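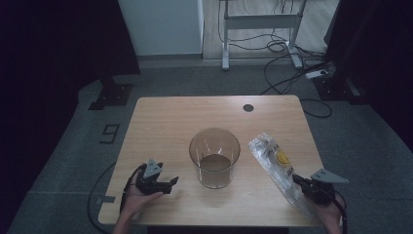

Clostcombe Tenants' Room: minutes, Jan 6, 2019

Present: Kamlesh Upadhyay (chair), Kurniawati Halim (minutes). Apologies: everyone else, or so we assume.

1. Bins. The see-through brown bin stays on the table. KH asked whether we need to see our rubbish from all sides. KU said it encourages restraint. Left there.

2. Bags. Crinkly plastic bags go in the bin, not beside it. Discussion lasted longer than the item deserved.

3. Table. Nothing to be posted down the cable hole, teabags included.

4. Money. £40 agreed for liners. KU to buy.

Next meeting in February, biscuits permitting.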